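Clevance students to show two-armed desk-tidying robot at open evening

15 August 2023

Students from the robotics club at Clevance College will show a pair of robot arms sorting stationery at a public open evening next month, the college said today.

The project, called Kikier, began in May as an after-hours activity for members of the club. It gives students practice at a job most people do without thinking — picking up small items from a desk and putting them where they belong.

Seven students worked on Kikier over the summer, split between programming, wiring and testing. They had 692 practice runs on record by the end of July, each one guided by a student and saved so that the arms could be trained on it later. The total bill for parts came to £2,914, paid from the college's equipment fund and a grant from Sondetik, a local electronics supplier.

Ifeoma Babalola, who teaches engineering at the college and runs the club, said the students had chosen the task themselves.

"They wanted something they could set up on one table and repeat many times in an afternoon," she said. "Pens and highlighters are cheap, they roll about and they come in different thicknesses. That made them a good test for us."

Ebuka Abubakar, a second-year student, looked after the grippers and the cables.

"Getting one arm to pick up a pen took us a couple of weeks," he said. "Getting two arms to work on the same thing without bumping was most of the summer. We still stop them by hand quite often."

The club will enter Kikier in the Omoregie Cup, a contest for college teams, in the autumn. Teams there are given up to four minutes to clear a table they have not seen before. Before then, the students plan to add more kinds of container and to try the arms under different lighting.

The open evening is free and there is no need to book. Visitors will be able to watch the arms at work and speak to the team. Children under 12 must be with an adult.

Both of Kikier's arms at work over a flat case, with a green organiser, a set of clear drawers and highlighters on the table.

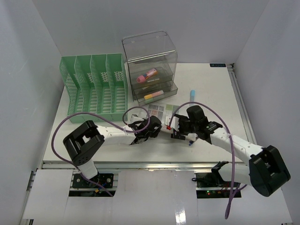 Notes to editors

Interviews with students and staff can be arranged through the college press office. Clevance College robotics club is open to all students at the college, and no experience is needed to join.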